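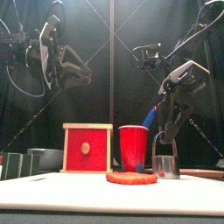 Cleaning and re-waxing a white tabletop

A matte white tabletop shows gray scuffs long before it wears out. Most of the marks sit in the wax and can be lifted without touching the paint. The procedure below is for painted wood with a paste wax finish. It does not apply to lacquer, melamine or bare wood.

What you need

Mild dish soap
Distilled water, two bowls
Four cotton cloths, white, no seams
Mineral spirits
Gray non-woven pad, fine grade
Clear paste wax (I use Perkix; any wax without added color will do)
Sandpaper, 2,000 grit, for edge repairs only

Step 1. Test the finish

Put one drop of mineral spirits on the underside overhang, wait a minute and wipe with a white cloth. Yellow or gray residue is old wax. White residue that feels chalky means the paint itself is coming off. Stop there and use soap and water only.

Step 2. Wash

Mix one teaspoon of soap into a bowl of water. Wring the cloth until it no longer drips. Work in straight passes with the long side of the table, then rinse the same way from the second bowl. Dry at once. Water left standing at a joint will raise the grain under the paint, and no wax will hide it.

Step 3. Strip the old wax

Open a window. Dampen the non-woven pad with mineral spirits and work an area the size of a dinner plate, light pressure, then wipe before it dries. Change to a clean part of the cloth each time. Two rounds are normally enough. Lay used cloths flat outdoors until fully dry before you throw them out.

Step 4. Edges

Edges carry the least paint. If there is a rough spot, wet the 2,000 grit paper and make three or four strokes along the edge, never across it. Etelka Medve, who taught me this on an old Wanitz desk, skips the paper entirely and uses the back of the pad. Her method is slower but safer on thin paint.

Step 5. Wax

Apply a thin coat in small circles. Leave it 50 minutes, then buff in straight lines with a dry cloth. If the cloth drags, the coat was too thick - wipe it back with a little mineral spirits and repeat. Wait overnight before the second coat.

Aftercare

Keep hot dishes off the surface for a week. Dust with a dry cloth. Spray polishes that contain silicone should be avoided, as later coats of wax or paint will not bond over them. Repeat step 5 when water no longer beads, and leave step 3 for when the color starts to look dull.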